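3.2 Handling of Household Contents in Small Estates

The second group of files concerns estates in which the deceased left a valid will but no list of personal property. We read 101 such files from the probate office of Hadley, all of them closed without a trial. In most of them the house and the bank accounts were divided in a short time, and the delay came from furniture, tools and jewelry. Mushi (see Section 2) observed the same pattern in Rindar, although the sample there was smaller.

The executors used two methods. In the first, the heirs chose items in turn, and the order was decided by lot. In the second, an appraiser gave a value to each item above a limit of around 600 dollars, and the differences were paid in cash. The turn method was faster, but it produced more written complaints when one heir lived far away and could not visit the home. In five files the executor changed the method after the first meeting, and these are treated separately in the next section. Figure 2 shows a panel with a printed technology-style graphic in black, navy and teal.

Figure 2. Panel with printed graphic, with a bright blue strip along one border.
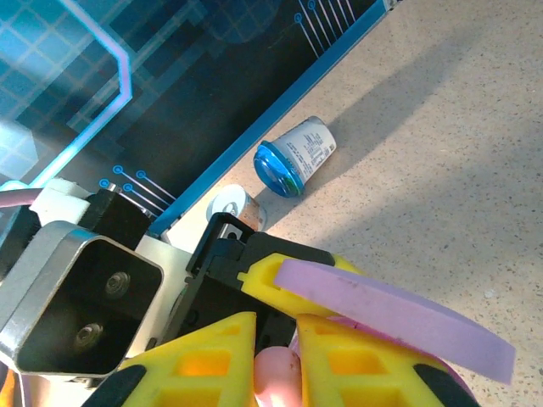

3.3 Files in Which the Method Was Changed

The five files have one point in common: the will named two executors with equal powers, and it did not say how a disagreement between them should be settled.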